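Budgeting for a second two-arm bench cell, what am I leaving out?

Robots & Automation > Planning and Buying

Posted by Pavithra Kotian
Wednesday, 9:40 am

I run a small kitting shop. We make up supply packs for electricians, mostly tape, ties and connectors, and we have one bench with a pair of small arms doing pick and place on rolls of electrical tape. The owner wants a number from me in November for a second bench. I have the quote for the arms and not much else.
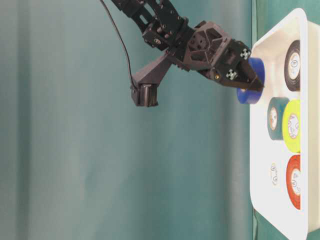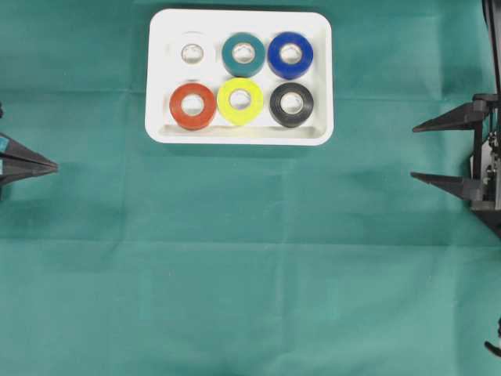 What should go in the budget for the second bench besides the arms themselves, and how much should I hold back for spares?

Some background. The first bench was bought piecemeal over 18 months by the person who had my job before me, and the receipts are spread over three cards and a petty cash envelope. I can find the arms (Fallero) and the grippers (Stumelell). I can't find what was paid for the mounting hardware, the computer or the cabling, and I suspect some of it was pulled off a shelf and never charged to anything.

The parts we handle are light. Rolls of tape in different colors, going in and out of shallow trays. Later I would like to add bagged connectors, and I understand that's harder. The bench would run one shift, 8 hours, with a person at the next table. I don't need it to be fast. I need to give one figure and not go back in March asking for more.

Also open to being told to wait a year.

bench_ledger
Member, manufacturing

I have put together four of these requests, two approved. The format that went through was five headings with a number beside each one, and a page of detail behind it that I don't think anyone read.

Arms and grippers. Take the quote, then check what's in it. Small arms are often quoted without power supplies, without the mounting plate, and with one set of fingers. Ask Fallero in writing for a list of what is in the box. If Stumelell is quoting the grippers separately, ask which of the two companies supplies the adapter between wrist and gripper. On one of ours each vendor assumed the other was sending it and we lost most of a month.

Vision. Cameras, lenses if they're separate, brackets, cables, and any printed markers you need. The cameras themselves are usually on the list. The brackets and the long cables usually aren't. Buy cables longer than you measured. A cable on a moving arm needs slack, and it will be the first thing to wear.

Bench and surroundings. The table, a plain backdrop if you use one, lighting, power strips, an emergency stop that the person at the next table can reach, trays. Lighting gets skipped because the first bench works fine under whatever is on the ceiling. Then the second one goes by a window and the afternoon sun gets into it.

Computer and software. If the first bench's computer came off a shelf, price a new one at full cost. If there is a yearly license, put in the first year and write the renewal date where the owner can see it.

Labor. Your own hours count. Setting up and calibrating our second cell took 108 hours between two people, and that was with the first one standing there to copy. We had put down 40. The hours went into fixing mounts, redoing the camera calibration every time someone leaned on the table, and teaching the cell the same tasks again with slightly different placements.

For spares, hold back 18 percent of the hardware total. I started lower and got caught. In the first year it went on a finger set, one motor, three cables and a power supply. Keep it as its own line and don't spread it over the others, or it will get trimmed without anyone noticing what it was.

I wouldn't wait a year if the first bench is earning its keep. I would wait if you can't show that it is. Do you have a record of how many trays it finishes in a shift and how often somebody has to step in? If you don't, start one today and you will have a few weeks of numbers to staple to the request.

Pavithra Kotian

Thank you, the adapter question is a good one. I called and each of them did say the other one handles it. I'll get it in writing.

We don't log the step-ins. I put a clipboard on the bench this morning.

tomr_conveyors

Get one bigger arm instead of two small ones. Less to go wrong. We have a Zelenák that has run for years on a palletizer and I have replaced a fan.

bench_ledger

A palletizer arm needs guarding, and she has a person at the next table. It might be right for a different job. I'd at least get the cost of the fence before comparing prices.

tomr_conveyors

True, ours is in a cage.

Okello_maint
Member, maintenance tech

I look after cells like yours and I don't do the buying, so take this from the side of the person who gets the call.

Buy the same model you have. Even if there is a newer one, even if it's a little cheaper. Two benches with the same arm share spares, share one set of tools, and share whatever your people already know. If Fallero has discontinued your version, find out before November, because that changes the spares line for the old bench too. Ask how long they will sell parts for it and get a date.

Printed or molded plastic parts on a gripper or wrist are cheap, but only if you have the files or a part number. Ask for both before you pay the final invoice. I have had to measure a broken bracket with calipers and redraw it because the supplier stopped answering email.

Get a torque screwdriver and thread locker and write them in the budget. Small screws on arms this size back out. I go over every screw on the arm and gripper after the first 100 hours and then monthly. I've found them on the table, and once in the product tray.

About trays. Pick one tray and buy enough of it to last. Our purchasing person switched to a tray with a taller rim to save a few cents, and the fingers started catching on it coming down. Two days of reteaching. Tasis sells a shallow one that we use now and I keep a stack of them locked up.

On parts that look alike: if you handle several colors, test the ones close to the color of your tray or table early. A pale roll in a pale tray can be hard for a camera to pick up. A darker tray is a cheap fix if you settle it before you order the whole lot. Changing it afterward means redoing whatever you taught with the old one.

For the bagged connectors I'd leave them out of this request completely. Bags slump, they stick to each other and they shine. You may end up with different fingers or suction, which brings in an air line or a pump, and that's a separate budget. If you fold it in now, the owner will remember that you promised it.

One thing I'd add to the list above is downtime on bench one. While you set up bench two you'll be borrowing from bench one, either the person who knows it or a cable or the good camera bracket. Plan for it to be stopped part of the time and have the packs made by hand those days.

Pavithra Kotian

Both of these are very useful. I have it down to the five headings plus spares as a sixth. I'm leaving connectors out.

One more on the renewal. Our software is paid through the end of the year on bench one, and the vendor will do both benches on one date if I ask. Is there a reason not to?

bench_ledger

One date is easier to keep track of, but it makes one large bill. Ask them to prorate the first part-year and see what the total comes to. If your owner minds a big invoice in a slow month, keep them apart. Otherwise combine them, and make sure the quote says each license can be moved to a replacement computer without a fee.

Okello_maint

Agree on the replacement computer. Ours was locked to the machine and it took a week of calls to get it moved after a drive failed.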